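Sorting Household Waste and Recyclables at Home

Ivville Residents' Services – Home and Kitchen Advice
Updated November 2022

The following guidance is intended for residents of houses and apartments served by the weekly collection. It replaces the leaflet distributed with the October billing statement, which contained an incorrect entry for waxed cartons. Residents who kept that leaflet are asked to discard it with paper.

Choosing a place for the bins

Most kitchens have room for two or three containers under the sink or along one wall. Measure the space before buying, including the swing of the cabinet door and any pipe that drops below the basin. A tall, narrow bin holds more than a wide one in the same floor area but is harder to wash. In small apartments, a set of stacking crates in a hall closet serves equally well for paper and cans, and only food scraps need to remain in the kitchen.

Containers should stand on a level, washable surface. A sheet of linoleum or an old baking tray placed underneath will catch drips and can be rinsed in the sink. Bins should not be placed against a radiator or next to the oven.

Color and labeling

Households are free to use any colors they wish indoors. What matters is that the same color always means the same material, and that guests and children can tell the bins apart. A label on the front of the bin is read more often than one on the lid, particularly when the lid is kept open. Write labels in permanent marker on freezer tape, which survives washing better than paper stickers.
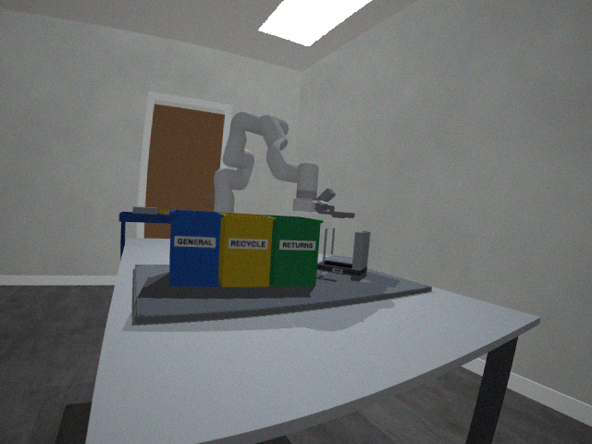 Colored sorting bins on a long white table, including one blue and one yellow.

Once the bins have been labeled, post a short list of accepted items on the inside of the nearest cabinet door. The list need not be complete. Six or seven items that regularly cause doubt in the household are enough – pizza boxes, foil lids and padded envelopes are the usual ones.

Preparing items

Cans and jars: Empty completely and rinse in leftover dishwater. Labels may stay on. Metal lids from glass jars go with cans.

Plastic bottles: Empty, flatten and replace the cap. Pump tops from soap and lotion bottles contain a metal spring and belong in general waste.

Cardboard: Remove tape where it comes away easily, then flatten. Greasy sections of pizza boxes should be torn off and placed with general waste; the clean lid may be recycled.

Cartons: Waxed cartons are accepted with cardboard if rinsed and folded flat. The earlier leaflet stated otherwise.

Glass: Only bottles and jars are accepted. Drinking glasses, oven dishes and window glass melt at a different temperature and must be kept out. Wrap broken pieces in several layers of newspaper, tape the bundle shut and mark it "broken glass" before placing it in general waste.

Batteries and light bulbs: Neither may be placed in any household bin. Keep used batteries in a dry jar, with tape over the terminals of 9-volt and lithium types, and bring them to the counter at 258 Bridard Street.

Food scraps and odor

Line the scrap container with a sheet of newspaper folded into a cup. Drain tea bags and vegetable peelings in the sink strainer for several minutes before adding them. In warm weather, fish and meat trimmings may be wrapped and kept in the freezer until the evening before collection.

If an odor remains after the container has been emptied, fill it with hot water and 200 milliliters of white vinegar, leave for half an hour, and scrub with a long-handled brush. Rinse and dry with the lid off. Vinegar must never be combined with chlorine bleach, as the mixture releases a harmful gas. Baking soda sprinkled in the bottom of a dry bin will keep odors down between washings.

Fruit flies can be reduced by covering the container tightly and by rinsing bottles on the day they are emptied. A saucer of cider vinegar with one drop of dish soap, set beside the fruit bowl, will trap those already present.

Routine care

Wash the recycling bins once a month and the scrap container once a week. Check hinges and foot pedals at the same time. A pedal that sticks can usually be freed with warm soapy water – oil attracts dust and should be avoided. Cracked bins are difficult to clean and should be replaced.

Questions

Questions about accepted materials may be addressed to Mirjam Kramer at the Bridard Street counter. Requests for larger outdoor containers are handled by Gun-woo Baek, extension 1096. Printed copies of this page are available at the counter in English and Korean.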